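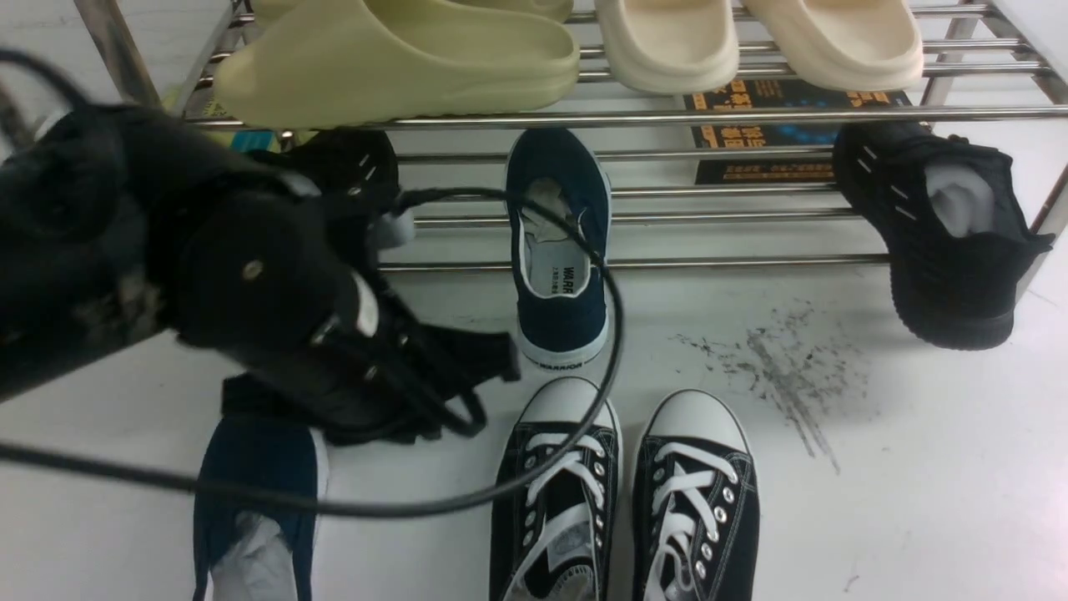 Changes to temporary traffic lights on the Nernard road

The county's new rules on temporary traffic lights come into force in July. They apply to any firm or utility that closes a lane on a classified road, and they replace the permit conditions that contractors have worked under until now. Drivers will see the first effects on the Nernard road, where the water main is being replaced in stages between the Swati junction and the river bridge.

Under the present conditions a contractor may leave portable lights running on fixed timings for the whole length of a job. From July, any set of lights in place for more than two days must be vehicle-actuated, so that the green period is lengthened or cut short according to the traffic waiting. Fixed timings will still be allowed overnight and on roads with a limit of 20 mph.

Lights must also be operated by hand at peak times on 13 listed routes. The Nernard road is on the list, as is the approach to Jostedach from the south. The operator has to be on site and in sight of both signal heads. A remote operator working from a video feed does not meet the condition.

Signs are covered as well. A board giving the name of the contractor, the permit number and a telephone number answered at all hours must stand at each end of the works. Boards and cones have to be cleared within five hours of the road reopening. Signs left on the verge after that time will be treated as an obstruction, and the permit holder will be charged for their removal.

For drivers the law itself does not change. A red light at roadworks has the same force as a red light at a permanent junction, and passing one carries the same penalty. This applies to cyclists too. Where a signal has plainly failed – both heads dark, or stuck on red – the fault should be reported to the number on the board.

Zorkine, the contractor for the water main, has said that its present equipment can be switched to vehicle-actuated working and that the staging of the job will stay as published. Bus stops inside the works will be moved to the nearest point outside the coned area, with notices fixed to the existing poles.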